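Hogar y organización > Ropa y armarios > Doblar y guardar
Publicado en abril de 2020 por Zosel

Cómo doblar camisas de manga larga sobre la cama sin que queden torcidas

Buenas tardes a todos. Desde hace unas semanas estoy ordenando la ropa de la casa y tengo un problema con las camisas de manga larga. No tengo mesa grande, entonces las doblo encima de la cama. El colchón es blando, la camisa se mueve, y cuando llego a la segunda manga la primera ya está salida. Al final me queda un paquete más ancho de un lado que del otro y en el cajón no entra bien. El cajón tiene 20 centímetros de alto y quiero ponerlas de pie, no en pila.

He probado con un cartón, como hacen en las tiendas, pero es lento y tengo casi 100 prendas entre las mías y las de mi familia. ¿Alguien tiene un método que funciona en la cama? Gracias por adelantado y perdón por mi español, todavía lo estudio.

Funditz
Plancha primero y luego cuelga. Las camisas no se doblan.

Markulwood
Hola Zosel. Yo tampoco soy de lengua española, así que nos entendemos bien. Yo doblo siempre en la cama y con el tiempo he llegado a esto:

Antes de empezar estiro bien la sábana bajera. Si tiene arrugas, la tela de la camisa las copia. La colcha la quito, porque encima de ella todo resbala.

Pongo la camisa con los botones hacia abajo y el cuello hacia el cabecero. El bajo queda hacia mí. Paso las dos manos planas desde el centro hasta los costados, una vez solamente.

Después llevo un costado hasta la mitad de la espalda y bajo la manga en línea recta, paralela al costado. Aquí está el error de mucha gente: dejan la manga en diagonal y el puño sale por abajo. Si el puño llega más lejos que el bajo, lo doblo otra vez hacia arriba. Luego hago lo mismo con el otro lado.

Para el cajón de 20 centímetros, doblo el largo en tres partes y miro si el paquete se queda de pie. Si se cae, está demasiado flojo y lo repito. Con las tallas grandes a veces necesito cuatro partes.

Otra cosa - no saques toda la ropa de golpe. Yo trabajo con grupos de 11 camisas, que es lo que cabe en una fila de mi cajón, y cuando termino un grupo lo guardo. Las cosas pequeñas que aparecen por la habitación van a una cesta y las reparto al final, si no me paso la tarde caminando. También conviene tener libre el lado de la cama donde estás de pie.

Para las camisas de lino no sirve mucho, esas las cuelgo. Con las de algodón tardo 5 minutos en una fila, pero al principio tardaba el doble.

Última actualización: abril de 2020 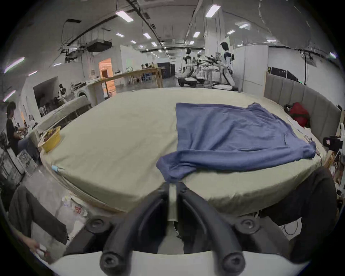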